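4.2 Recipientes sem categoria

A literatura sobre arrumação doméstica costuma supor que cada recipiente tem uma função e que o morador a conhece. Gwynne parte dessa hipótese no estudo de Pretivstead e constrói sobre ela uma tipologia de quatro classes: guardar, transportar, servir, descartar. A tipologia é elegante, e temos dúvidas de que sobreviva a uma mesa de trabalho em uso. Nas 126 fichas que reunimos em Etidbridge, a classe atribuída por um avaliador raramente se mantinha quando o segundo lia a mesma ficha sem ver a anotação anterior. Gwynne trata essa divergência como ruído. Parece-nos mais prudente tratá-la como resultado.

O problema agrava-se com os recipientes transparentes. Adeleke sustenta que a transparência favorece a ordem, pois o morador vê o que guardou e deixa de procurar. O argumento é repetido em manuais de organização, inclusive no da Ritimus, quase sempre sem dados. Ver o conteúdo é uma coisa, e decidir que ele pertence àquele lugar é outra bem diferente. Uma esponja dentro de uma bacia pode estar guardada, pode estar à espera de uso, pode ter sido largada ali por falta de melhor sítio — a posição, sozinha, não permite escolher. O protocolo Duda, que adotamos com reservas, obriga o avaliador a marcar uma dessas opções. Acrescentamos um campo "indeterminado", e foi nele que se concentraram as discordâncias.

A Figura 2 mostra um recipiente redondo e transparente sobre um tampo verde-azulado escuro, com uma esponja retangular laranja e um pequeno objeto branco com marcas pretas no interior. Há outros objetos pequenos diretamente sobre a mesa.

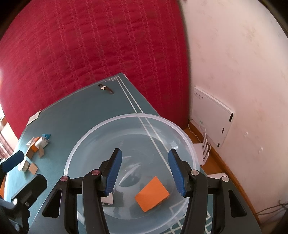 Figura 2. Recipiente transparente com conteúdo misto.

Quem defende a tipologia responderá que basta perguntar ao morador. Perguntámos, e as respostas mudavam conforme a ordem das perguntas, o que não recomenda o método. Também não é claro que "fora do lugar" signifique o mesmo para um objeto pousado no tampo e para outro que alguém pôs dentro de um recipiente. Gwynne soma os dois casos no mesmo índice de desordem. Mantivemo-los separados nas tabelas que se seguem, sem afirmar que a separação resolva a questão, e qualquer comparação direta com os valores de Pretivstead deve ser lida com essa ressalva.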